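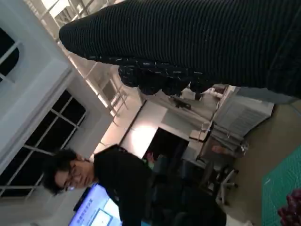
Forums > Student Projects > Undcombe Robotics Club > Spring build

rollpin_303
Our team has the arm for the Friday evening sessions through March. The task is sorting soft items into two bins. We picked Ganda for the planner and Nouri for the recordings. So far we have 19 clean runs and a lot of bad ones. Is that enough to train on, or do we keep recording?

tmarsh
Keep recording. We had 2 bad weeks last year from training too early. The policy learned one starting pose and nothing else.

ea_s
I disagree a little. Train on the 19 now, look at where it fails, then record for those cases. If you wait until you have hundreds you won't know which ones you needed.
— Ea Sveinbjörnsson

tmarsh
That works if somebody checks the failures properly. Last year we didn't. We just ran it again and hoped.

rollpin_303
We keep a log sheet, so that part should be fine. My bigger problem is that the wrist view tilts when the arm turns, and half the team wants to rotate everything upright before training. 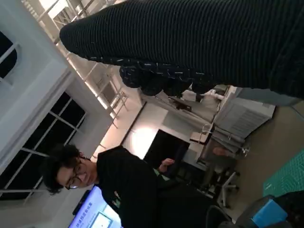
plum_gear
Do we have to rotate the wrist video before training?

ea_s
Leave it as recorded, as long as the camera mount stays the same for every run. The policy sees the same tilt when it runs, so there is nothing to fix. Rotate a copy if you want something easier to watch.

tmarsh
Agree on that one. But write down the mount position. Ours slipped and we lost run 3815 and everything after it.

plum_gear
Lost how? The files were gone?

tmarsh
Files were fine, the angle had changed. We could have used them with a second calibration but the deadline was the next morning.

rollpin_303
OK. We will mark the mount with paint pen and leave the video alone. Does Plultell still want the report as one file?

ea_s
One file, and put the failures in it. They ask about those more than the good runs.

tmarsh
They didn't ask us about any. Maybe it depends who reads it.

rollpin_303
I'll put them in an appendix. Training on the 19 this Friday — will post the results if the machine is free.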